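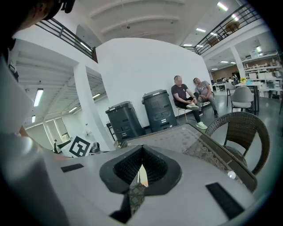
Pluvora Chores, break area set

Hi! I'm Attila Tóth, I put this set together and I'm the one to bug when something in it is broken. The short version: I wanted to know whether a machine can tidy up after people yet, so I went and recorded a lot of tidying. The longer version is below, and it rambles a bit.

What's in it

There are 346 clips in the download. 317 of them have a full gripper track, and the rest lost tracking somewhere along the way (mostly when I swung around too fast, sorry). I left those in a folder called partial, and you can still get good use out of the video.

Everything was done with a hand-held gripper, so a person does the chore and the tool records the motion. The chores are small ones:

wiping down a table
moving cups and wrappers off a table
pushing a chair back where it goes
dropping trash in a bin, lid closed at the start
putting a box back on a shelf

Each clip has the video, the gripper opening, the pose of the tool and one line of text saying what I was trying to do. The text line is my own typing, so expect typos. Please don't fix them in a pull request, I did that once by hand and broke the file matching.

So can a robot do it?

Kind of! I trained a plain policy on the May batch and ran it on the arm at Hernside. Cups off a table went fine as long as the cup was standing up. Wrappers were a mess. A flat wrapper on a glass top is hard for a gripper with thick fingers, and glass throws the ceiling lights right back at the camera, so half the time the arm reached for a bright spot and closed on nothing. I laughed the first few times and then I stopped laughing.

Bins were the surprise for me. I figured a lid would be easy, it's big and it doesn't roll away. But lids come flat, rounded, hinged, loose, and a policy that has only met one kind will push on the others forever. If you're going to add clips, add lids. I'd take more lids over anything else right now.

Wicker chairs, don't even start. The fingers catch in the weave.

My honest guess is that a robot that clears one table it already knows is close, and a robot that walks into a shared office and just gets on with it is a good while off. My friends at Szekeres are more hopeful than I am and we argue over it a lot.

Things to know before you train

The building is open and people use it. You'll get folks sitting, walking by and talking in the background, and faces should be blurred. If you find one that isn't, mail me the clip name and I'll pull it.

Lighting changes between clips. I didn't even it out.

There are 3 table heights. The tallest has only 7 clips, so don't trust any score you get on it.

Sound is stripped.

Splits

Use the split file that ships with the set. If you shuffle it yourself, clips from one session end up on both sides and your numbers will look great for no reason. I got fooled by this for some two weeks.

Loading

The Bellex loader reads it as is. Point it at the top folder and leave the folder names alone, the capital letters matter.

Changes

Feb 18, 2025: redid the gripper openings (they were off by a constant), moved the bad tracks into partial, added the box clips.

Still to do: more lids, a spill or two, and a proper license file. Until that's in, ask me first if you want to use it for something you sell.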